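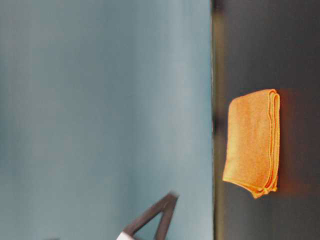

Unit 4 notes: Inventory and reorder points

Read before class. Bring calculator, phone is ok. Spreadsheet comes later, do it by hand first.

Where we left off: fixed costs vs costs that move with volume. Holding stock has both. Rent on the stockroom doesn't care what's in it. Insurance, spoilage, money tied up, these do.

Why hold stock at all

Suppliers are slow. Customers aren't patient. Also bulk discounts, also seasons (think November for a toy shop). Every reason to hold more has a cost on the other side. Most of this unit is putting numbers on that.

Terms, learn these cold

Lead time: days from placing the order to goods on your shelf. Not to the truck leaving. People mix this up every year on the final.

Demand rate: units used or sold per day. Average, unless I say otherwise.

Safety stock: the extra you keep in case demand jumps or the truck is late.

Reorder point: the stock level that tells you to order. NOT the amount you order. Different question, see further down.

Stockout: zero on hand and somebody wants one.

The formula

Reorder point = (demand rate x lead time) + safety stock

Write it on your card. Units have to match, days with days, weeks with weeks. If the problem gives weekly demand and lead time in days, convert first.

Worked case: Faltus

Faltus sells replacement filters. One product, makes life easy. Sells 40 a day. Supplier is Malen, lead time 2 days. Owner wants 20 extra on the shelf at all times.

Demand during lead time: 40 x 2 = 80
Add safety stock: 80 + 20 = 100
Reorder point is 100

So when the count hits 100, call Malen. Stock keeps dropping while the order is on its way, down to 20 if everything goes to plan, then the delivery lands. Sketch the sawtooth graph in your notes, label the low point. Low point is the safety stock and not zero, half of last year's class drew it touching the axis.

What if Malen slips to 3 days? Demand over lead time is 120. You had 100. Short by 20. Safety stock gone and some customers sent home. Move the reorder point to 140 if you think the slower delivery is permanent. One late truck isn't permanent. Ask for their delivery record before you change anything.

How much to order

Separate decision. Small orders often: less sitting in back, more ordering cost (paperwork, shipping fee, somebody's time to check it in). Big orders rarely: the reverse. Somewhere in the middle total cost bottoms out. That is the economic order quantity, EOQ. Full formula next unit. For now just know the shape, two curves, one falling one rising, total is a shallow bowl.

Shallow matters. Being a bit off on order size costs very little. Being off on the reorder point can cost you a customer. Spend your effort accordingly.

Setting safety stock

Kuusisto used a flat rule for years, same cushion on every item. Slow items piled up, fast ones ran out. Better to look at each item and ask:

how much does demand swing from day to day
how reliable is the supplier
what does a stockout cost you (lost sale only, or lost customer)
can the buyer get it next door

Cheap item, angry customer if missing: hold plenty. Expensive item, customer will wait a week: hold little or none.

Common mistakes

Counting stock on order as stock on hand. For the daily shelf count, don't. For deciding whether to reorder, do, or you will order the same thing twice. Yes this is confusing, reread it.

Using best-month demand as the average.

Forgetting returns. They go back into the count only if they can be resold.

Never checking the computer against the shelf. Theft, breakage, mis-scans, it drifts. Cycle counts, chapter 9, skim it.

Practice, do on paper

1. Daditz uses 15 cartons a day, lead time 6 days, safety stock 30. Find the reorder point.
2. Same company cuts its lead time to 4 days. New reorder point? How much less stock does it need to see before ordering?
3. Weekly demand 70, open seven days, lead time 5 days, no safety stock. Reorder point? Say in one sentence why you would or wouldn't run a shop this way.
4. Go back to Faltus. Demand doubles for one month only. Write the temporary reorder point, keep safety stock the same, and say when you'd switch back.

Show the units on every line, I take points off for bare numbers. Answers get posted after everbody has turned theirs in. Next unit: EOQ, then quantity discounts.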